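Workshop tips: before you buy a small robot arm

Measure the table first. Our bench in Gillstead is 164 cm long, and the arm, the rack and one hand of a person must all fit there. Leave free space behind the arm too, for the cables.

Write down one job, only one, and choose the arm for this job. For us it was moving test tubes to a rack. Sellers will show you many other things -- they are nice, but you pay for them.

Keep one part of the budget for small things. We put aside 200 dollars for zip ties, spare fingers, longer cables and a second rack, and by December it was all spent.

Ask the price of the gripper separately. The offer from Sornance looked cheaper than the one from Orbán until we saw that the gripper was not inside.

Practice with colored water and cheap tubes. Buy more tubes than you need, because in the first week we broke 6.

Count your own hours also. The shop in Tustley told us one afternoon for the setup, and we needed around 5 days. 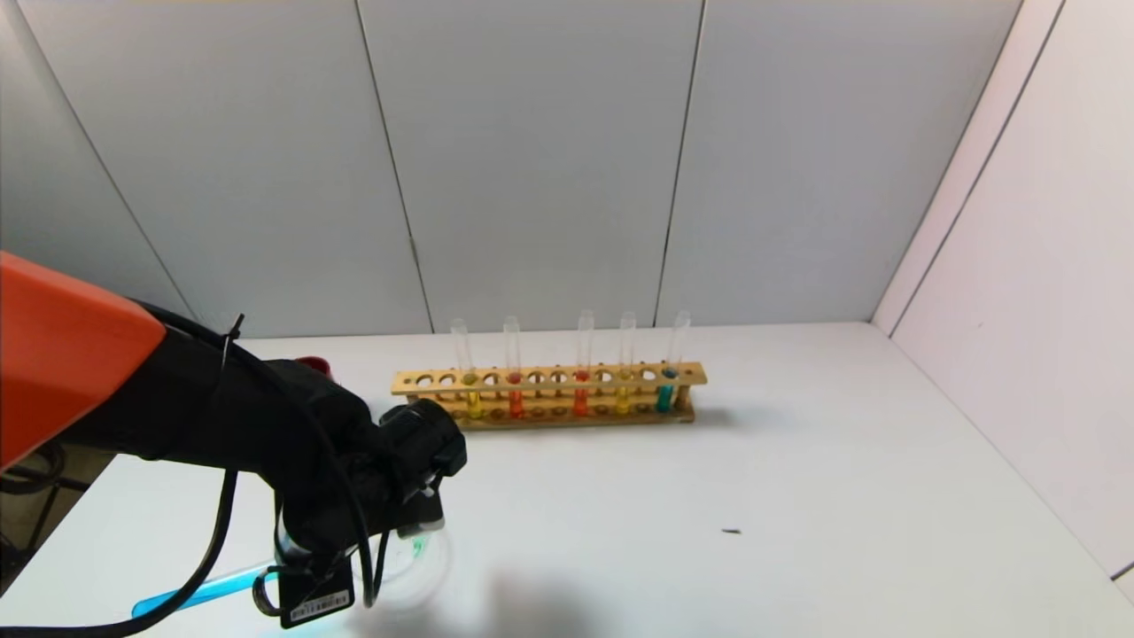

Blue tube in the gripper, the wooden rack farther back on the table.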